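Rampersad House, Vevcombe – Guest Questions

Can I eat in bed?
Yes. We gave up fighting this one. Shake the comforter out of the window, please, and leave the pillows out of it.

Should I put something down first?
A cloth is kind. Sweets in twisted wrappers are the ideal bedroom snack, as they shed nothing. 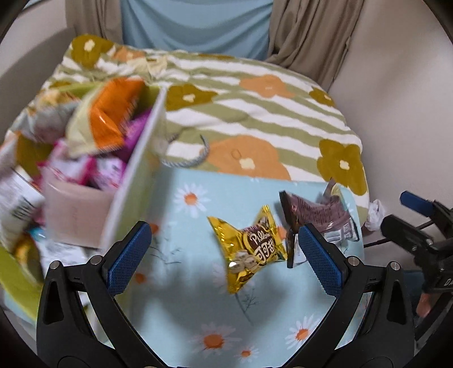
Chocolate is another matter. It melts, it finds the one pale flower on the bedding, and the extra wash is 60 on your bill.

What about crisps?
Ask Benedito Prado, who slept on some in June.

Where do empty packets go?
In the bin by the door – under the bed is not a bin.
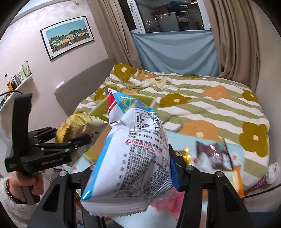 Snacks on the flowered comforter, pale blue mat in place.

Is there a shop nearby?
Leton Stores, open until 19:00. For anything later, knock for Bok-nam Ji and look hungry.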